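Zanda opens a parts desk for office printers, and yes, we'll ship you just the one roller

2025-09-13, Hutberg
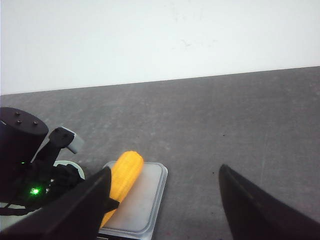
A customer wrote to us last spring that all she wanted was a pickup roller, one single pickup roller, and every store she tried wanted to sell her a whole maintenance kit. She had a perfectly good laser printer that had started grabbing two sheets at a time. The kit cost more than she'd paid for the printer (it was used, but still!).

I've run the supplies side at Zanda for a good while now, and I read that email more times than I'd like to admit. We were one of the stores. We had her roller on the shelf, sealed up in a kit with a fuser she didn't need, and our system had no way to sell it to her by itself.

So I'm very happy to say that starting today, we can. The Zanda Parts Desk is open, and it carries 656 separate parts for office laser printers: rollers, separation pads, feed belts, gears, paper trays, tray latches, duplex guides, fuser sleeves, the little plastic flags that tell the printer there's paper in it. You can buy one. You can buy a box. The price per piece is listed right there on the page and you don't have to ask us for a quote.

Most of the new parts come from two makers. Tokumo supplies the rubber, meaning rollers and pads, and Sibiya does the gears, latches and molded pieces. We've sold Tokumo rollers inside our kits for years and hardly ever see one come back. Sibiya is newer to us. We ran their gears in our own loaner printers all summer before I'd agree to put them in the catalog, and I was pretty stubborn about it, ask anyone in the warehouse. They held up fine.

A word on what "compatible" means when you see it on our pages, as people get burned by that word. If a part is from the company that built your printer, the listing says Original. If it comes from Tokumo or Sibiya, the listing says Compatible and names the maker. We don't have a third category and we don't plan on one. Where both kinds exist we list them side by side with both prices and let you pick. I use compatible rollers at home and original fuser sleeves, if you want to know, but that's just me.

Finding the right part used to be the miserable bit. Printer model numbers are a mess, and two machines with nearly the same name can take completely different pads. You can now search by the model number on the front, by the part number stamped on the old piece, or by what's going wrong. Type in "pulls two sheets" or "squeaks when warming up" and you'll get the likely suspects for your model. It isn't magic. It does well with paper feed trouble and less well with faint print, where there are just too many possible causes, so for that one please call us or send a sample page and we'll take a look.

Shipping took us longer to sort out than the catalog did! Our old rates were built around toner cartons, and charging carton postage on a tray latch would've been silly. Small parts now go out in padded mailers at a flat rate by weight, and any order over $30 ships free inside the country. If you order before our afternoon pickup it leaves Hutberg the same working day. Bigger items like fusers and complete trays still travel by carton, and you'll see the cost before you pay.

You get 100 days to return an unused part, opened bag or not. I pushed hard for the "opened" piece of that. You can't always tell you've got the wrong pad until you hold it next to the old one, and it seemed mean to punish folks for checking. For used parts that fail early, there's a separate warranty on each listing. Read that one, please, as it differs by part.

Repair shops and school districts have been asking about accounts. Those are open too, with monthly billing and a price break that starts at 14 pieces of the same part. You can mix original and compatible on one order, but the break is figured per part number. Existing toner accounts carry over, so don't sign up twice (a couple of you already have).

The maintenance kits aren't going anywhere. If your printer is due for the full service, the kit is still cheaper than buying everything in it one at a time, and the kit pages now list each part inside along with its single price so you can do the math.

We'll be adding inkjet parts later on, starting with waste ink pads. We don't have a date for that yet.

The Parts Desk is on the Zanda website under Supplies, and the phone line is the same as it's always been. Press and trade questions can go to the Zanda supplies office in Hutberg.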